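Rangel wipe-down cloths, pack of 2 – review

Posted 10/20/19

Quick one because I have a whole shelf to get back to. Short version: good cloths, bad packaging, would buy again for the shiny stuff and nothing else.

Background. I have a lot of lacquer. Plaques mostly, black ones with painted flowers and birds, a few trays, one box that won't close right. Came to me from my aunt in one go and I've been slowly buying more ever since, which my sister thinks is a problem. Black lacquer is gorgeous for ten minutes after you clean it and then it shows every fingerprint in the house. Dust too. Dust is worse. You think a piece is clean, you stand it up near a window, and there it all is.

So I go through cloths. Tried old T-shirts (lint). Tried the yellow dusters from the hardware store (lint, and one left a sort of haze). Tried the Jident microfiber everybody likes and it does pick up dust, no complaints, but it grabs. On a flat piece fine. On anything with a fussy outline, all curves in and out, it catches at the edge and you end up tugging. Don't like tugging on something painted.

Armindo Paiva at the Plornley swap meet told me to try a plain woven cotton cloth, washed a bunch of times first. The Rangel ones were what the shop had. Checked, so they look like dish towels. They might just be dish towels, the label says "household" and leaves it at that.

First impressions: stiff. Really stiff out of the pack, with that sizing smell. Do NOT use it on lacquer like that. I ran mine through the wash on hot, no softener, then again, then again. After that they went limp and nice. Softener leaves a film, learned that one back in April with a different cloth and had to redo everything. 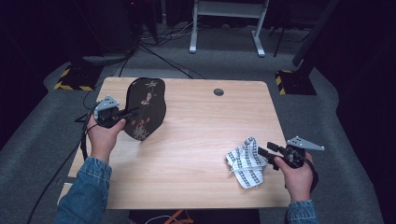
How I use it. Dry first, always. Loose dust off with a soft brush, then the cloth bunched up into a pad, light pressure, following the long lines of the painting and not going across. The stems on these are thin and on some of my older pieces you can feel them under the cloth. If the paint stands up at all I go around it. Then a barely damp corner for fingerprints – barely, like you breathed on it – and dry again right away.

Do the edges last. They hold more grime than the face does, espescially along the bottom where a piece has been sitting on a shelf. I stand the plaque up for that part and turn it as I go.

Results: no lint that I could find, and I looked. No haze. Fingerprints came off the black with one pass mostly, two for the greasy ones. The pattern didn't bleed either, which I was worried about, so I tested a wet corner on a white saucer before it went near anything. Nothing. Test yours anyway, other colors might be different.

Stuff I didn't like:

The hem. Thick, folded over, stitched with something that feels like fishing line. Keep it tucked inside the pad. I'm going to cut it off one of them and see if it frays.

Size. Too big for small work. Folded up it's fine but there's always a tail flopping around, and a tail will knock over whatever is standing next to it.

Shrinkage. Mine came out of the dryer a bit out of square. Don't care, but someone will.

Packaging. Plastic sleeve inside a cardboard sleeve inside another plastic bag. For two cloths. Come on.

Also only two in the pack, and you really want one dry and one damp plus a spare, so that's two packs right away.

Compared to the others: the Jident still wins for glass and for the top of the fridge. There's an Iltside polishing cloth too, treated with something, and Simone Moura swears by it for her trays. I borrowed it once. Nice shine but I don't love putting an unknown something on old paint, so back it went. For plain black lacquer with painted decoration I'm sticking with washed cotton, this one or any other one that's been washed to death. If you have old soft dish towels at home already, try those first and save yourself the money.

How long they last, don't know yet. I have 40 pieces and I've been through 86 cleanings with the first cloth (I keep a log, yes). No holes. One gray patch that won't wash out. It's gone a little thin in the middle where my fingers press but it works better now than when it was new.

Four stars. Lost one for the hem. Would of been four and a half if they'd sell them singly.

Edit – somebody asked about gold leaf. Haven't tried it on gold and I'm not going to. Soft brush only.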